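# Budgeting for a kitchen-bench arm: spend on hardware now or stay in simulation a while longer?

**posted by wattlebird_k, Friday, 9:40 pm**

Hi all, long-time reader here. I'm part of a tiny outfit called Cargate and we're putting together a budget for our first proper arm. The job we're chasing is tabletop kitchen stuff: picking food up off plates, moving it between bowls, not flattening a blueberry on the way. So far we've done everything in simulation and I reckon we've got decent mileage out of it, but the boss wants a purchase plan by the end of May.

We've had a quote from Cekow for one arm with a two-year service plan. The arm itself we can just manage. What worries me is everything that doesn't show up on the quote. I've pencilled in $400 for a mounting plate and bolts, and I'm told that's a bit hopeful (ha). The bench we'd use is 119 cm from the floor to the top, which the sales rep went very quiet about.

So what did you lot forget to budget for? And would you buy one arm or hold out for two? Our sim setup has a kitchen island with stools tucked under it, and I've never once thought about whether the real thing would clear the stools. Picture's at the bottom so you can see the sort of task.

---

**benchtop_bae**

Oh, I went through this last year and I've got opinions!

Get the one arm. Seriously. We bought two because the Unau reseller knocked a bit off the second, and it sat in its box for months while we sorted out power and somewhere to bolt it. Put the difference into fingers. You'll go through gripper pads faster than you think, especially around food, and ours were $40 a set (colour of your choice, as long as it's grey). Buy five sets up front and keep them in a drawer.

Things that weren't on our quote:

- freight and the pallet return fee
- a second emergency stop, on the side where people really stand
- an electrician, who charged us for two visits
- a proper cover for the lower joints if you're working near anything sticky
- real crockery, and plenty of spares

About the bench: ask Cekow for the reach drawing and lay it over your own floor plan with the stools pulled out as well as tucked in. Ours swung its elbow straight through the spot where I liked to sit. I'd also get your mounting plate cut locally. Our bloke did it for $222 including the holes, so your number mightn't be as hopeful as they're telling you.

---

**Tor_in_the_shed**

just rent one mate. cheaper

---

**slow_gradient**

I'd stay in sim for another couple of months, but use the time to plan the purchase. Go through every object in your virtual kitchen and write down what its real twin costs and weighs. A deep wooden bowl is a good one to start with: will the gripper you've been quoted fit inside it, wrist and all? If it won't, you want to know before the invoice lands. Cekow lent us a dummy gripper on a stick when we asked, so try that.

Also check whether the service plan covers labour or only parts. Ours was parts only, and I was pretty cranky about it. 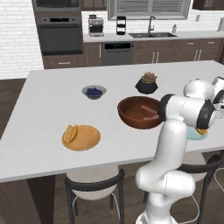
*Our sim kitchen: arm at the wooden bowl, blueberries behind, flatbread on the orange plate.*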